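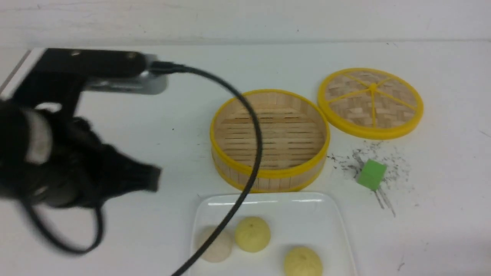
Steamer kit first, as that was the biggest line in April. The old metal pans are out of the bun class and we've gone over to bamboo baskets with lids for every table. Nadiia Levchenko picked the ones with the yellow plastic rim, they have a slatted floor inside and a woven lid with yellow spokes, and people can tell our stuff from the hire kitchen's at a glance. Setup for the lesson is now basket open on the white table, lid flat next to it, three buns on a white plate. Much less clutter than last term. Learners asked for it, they wanted to see the basket before the dough comes out.

Spend to date 3,184 against the Tendbridge grant. Of that 1,000 went on baskets, lids and liners, the rest is room hire, flour, yeast, fillings, printing. Receipts are scanned, Iolanda Lins has the folder and will send it seperately. One invoice from Vaklow still missing — chased, no reply yet. Will forward as soon as it lands.

Places: 30 on the spring list, all filled. Waiting list open again. Two dropped out for shift work and both spots went the same day.

What's been taught so far. Plain buns, folding and pleating, red bean filling, one savory filling (cabbage and mushroom). Pleating took longer than planned so we gave it an extra evening and moved the sweet fillings back. Nadiia wrote a one-page handout, large type, mostly drawings. Copy on request.

Problems. Liners stick if cut too small, the first batch was wrong size and got used up as practice sheets. Storage is tight, baskets have to be fully dry before they go in the cupboard and there's only 2 shelves. We are asking Cendora for a rack. Also the wall behind the work table is scuffed and smudged, landlord says repainting is on us. Not budgeted for — can we move money from the printing line? Small amount, will get a quote.

Next. Sweet fillings, then the shared meal at the Bălan hall, families invited. Learners run thier own tables for that one. Iolanda is doing the allergy sheet and the sign up. Feedback forms go out the same evening.

Needed from you: yes or no on the printing money, and a name to put on the meal invitations for Tendbridge. Full figures with the final report.

Sent 18th May, I.L. and N.L.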